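4.2 Soft pads against hard pads on baked goods

Of all the object groups in our comparison, bread and pastry taught us the most, and they were also the most fun to work with. Boxes and tins behave much the same under either set of fingertips. A pastry does not. It has ridges, it has thin places where the crust gives way, and no two from the same tray have quite the same outline. Any difference between two fingertip designs shows up quickly on an object like that, and we were keen to see how large the difference would be.

We compared two sets of fingertips on the same parallel gripper. The first set, which we call Fullska, is a stiff printed tip with a flat contact face. The second, Wróbel, carries a rubberized pad that yields a little under load. Both were designed by Hanna Kubiak and fit the same finger, so they can be swapped without touching the wrist or repeating the arm calibration. The controller, the approach speed and the closing force were held fixed for both sets. We ran 319 grasp attempts in this part of the study, alternating the two sets in short blocks so that neither was tested only on the freshest pastries.

Each attempt began with an item lying on the table and ended, if all went well, with the same item in a basket. An attempt was scored as a success when the item arrived in one piece and without a visible dent. Items that arrived damaged were put in a class of their own, because a dropped pastry and a squashed pastry call for quite different repairs to the system. Scoring was done by Wiesława Witkowska and Mieczysław Kwiatkowski, who worked separately and then compared their sheets. Where they disagreed, the attempt was given the lower of the two scores. 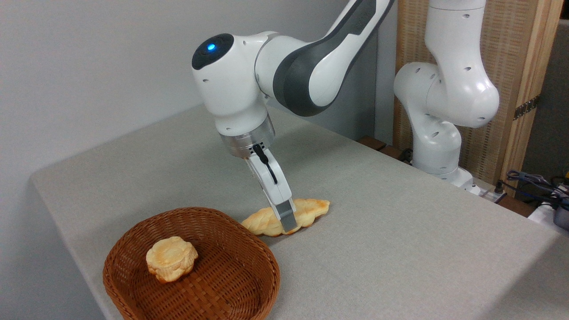 Figure 6. Contact with a twisted pastry, rubberized fingertip pad.

Contact height was the setting that mattered most, far more than we had expected when we planned the trials. With the stiff tips, a small error in the estimated height of the table was enough to turn a light touch into a crushed crust. The rubberized pads were more forgiving and spread the load over a wider patch. Long, ridged items were the hardest case for both sets. On a shape such as the one in Figure 6, where the finger meets the pastry along its middle portion, the tip may land on a ridge or in the dip beside it, and the two give very different force readings for the same commanded position. Small round buns with a flaky, layered look, like the one already in the basket, gave us far less trouble. Their outline is much the same from every side, so a modest error in the planned angle changes little.

The tablecloth also deserves a mention. We kept a cloth on the table throughout, since the Stillstead planner is meant for homes and cafés and a bare bench would have made things too easy. Cloth can creep under a sideways push, and when it creeps it takes the pastry with it. Rasa Luar's early trials, run before the present study, had closed the fingers while the wrist was still moving, and the item often travelled along with the cloth. Adding a pause of 20 milliseconds between arrival and closing removed most of this drift – a tiny change, and a very welcome one! We used the pause for both sets of fingertips.

Camera placement proved less important than fingertip choice. Sulastri Majimbun repeated 100 of the attempts with the fixed camera raised by 17 centimetres, giving a steeper view of the table. The planner picked nearly the same contact points from both positions, except near the rim of the basket, where the higher view helped it keep a safe gap between finger and wicker.

We find these results very encouraging. The softer pads are cheap to make, they need no change to the Flanurico controller, and they made the whole system calmer to run. Their main weakness is wear. Crumbs and fat build up on the contact face, and grip on glazed items fell off over a long session until the pads were wiped. We return to cleaning intervals in Section 5, together with the force traces for the stiff tips.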